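Stindmont Cable Terms: data card

Version: 3
Last revised: December 31, 2024
Maintainer: Fongchan Intarasuk

Summary

Stindmont Cable Terms is a text dataset of 2352 short entries on the storage, labeling and retirement of low-voltage cables in shared offices. Each entry pairs a plain-language note with a normalized term. It is meant for search indexing and for checking in-house glossaries. It contains no product reviews and no prices.

Source material

Entries were drawn from stockroom notes kept at 19 Multura offices. Notes were typed in by office staff and exported once, in December. Spelling in the raw field is left as found, including local names for the same thing ("hank," "coil," "loop bundle").

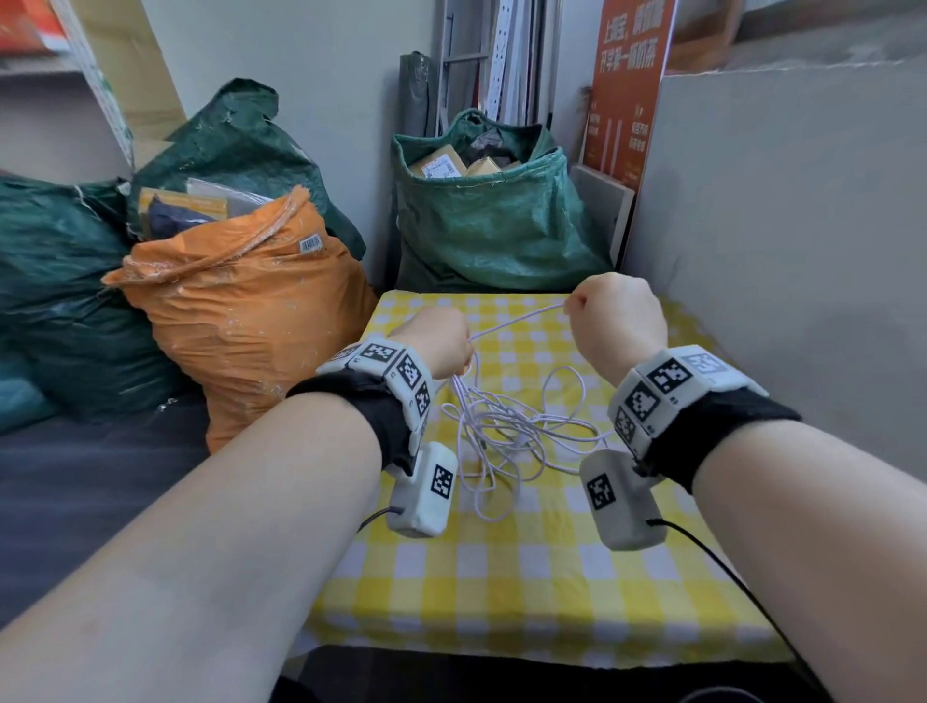
Fields

entry_id: integer, unique, not reused after deletion
raw: the note as typed
term: normalized term, lower case
action: one of store, label, repair, discard, unknown
site: two-letter office code

Empty values are written as a single hyphen. Files are UTF-8, tab-separated, with one header row.

Labeling

Two readers assigned term and action independently. Disagreements went to a third reader, whose choice is final. The label unknown is used when a note names a cable but no action — "white one, second drawer" is typical. Notes that mention two actions are split into two entries with consecutive IDs.

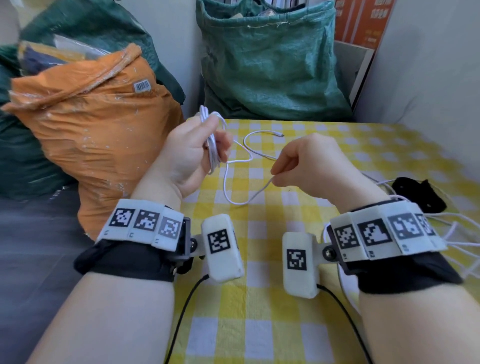 Bagheri wrote on the issue page that "coil" and "bundle" should be one term, as the Jeltau glossary treats them, and that keeping both makes lookups return half the matches. The two remain separate in this version. A merged column, term_broad, is included in the extras file for users who want the wider match.

Known problems

Site code JT was assigned to two offices until the second revision. Affected rows are marked in the extras file. Five entries have a raw field cut at a line break; the missing text could not be recovered.

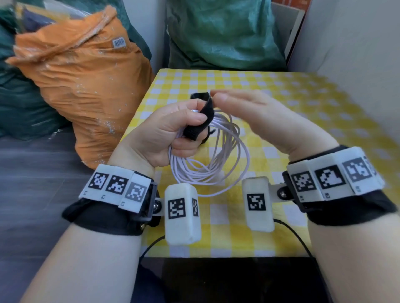
Discard notes are underrepresented. Most offices did not write anything down when a cable was thrown out, so action counts should not be read as rates.

Changes in this version

Removed duplicate rows left by the export
Replaced tabs inside raw with spaces
Added term_broad to the extras file

Corrections go to the issue page — include the entry_id and the proposed value.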